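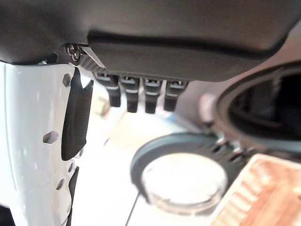 A gripper over the work table at Mowat's Flisgate site.

Packaging firm Mowat wants to buy eight robot arms for its Flisgate packing room, and the staff who would have to work beside them are not convinced the sums add up.

A budget paper sent to managers on 5 October 2020 sets out a lease on the arms, to be supplied by Tralex, along with spare parts and a week of training. The paper says the arms would pay for themselves within 40 months. It does not say what happens if they take longer.

The one firm cost in the paper is $3541 per arm for a first set of spares, which covers gripper pads, cables and connector plugs. Everything after that first set is listed as "to be confirmed". Anyone who has bought a cheap printer and then gone looking for ink will know the feeling.

Fergus Baird has run the packing room for nine years and was asked to comment on the plan in July, when the first draft went around. He said his main questions were still unanswered.

"I asked what a rubber pad costs and how long it lasts, and I got a brochure," Baird said. "The pads are the part that touches the goods. If they wear out every few weeks, that's a line in the budget, and right now there's no line."

Baird is also unhappy about the space set aside for the new gear. The plan assumes each arm can fit on an existing bench, with its tubs and packaging kept within reach. He said the benches were bought for people, who can shuffle things over when it gets tight, and that nobody had priced new ones.

Then there is the mix of goods. Mowat packs around 31 different products at Flisgate, from clear plastic containers to small printed boxes, and the list changes with the season. The payback figure is based on the arms handling all of them. Tralex has so far put forward trial results for a single product line, and those came from its own workshop.

Managers point to Zendholm, a smaller packer across the harbour, which leased arms of the same type last year and has since signed on for more. That is true as far as it goes. Zendholm packs one size of tub all day, and it has not published what it spends on repairs – or how many people it keeps on hand to clear jams.

A Mowat spokesperson said the paper was "a starting point" and that no jobs would go as a result of the lease. Asked whether the wage savings listed on the second page meant fewer shifts, the spokesperson said the firm would look at rosters "in due course".

The lease would also tie Mowat to Tralex for servicing, with a fee to leave early. The size of the fee is not in the version of the paper given to staff.

Baird has asked for a trial of one arm on the room's most awkward product before anything is signed, with Tralex covering the cost of parts. The company has not yet replied to him. Managers are due to vote on the full budget before the end of the year.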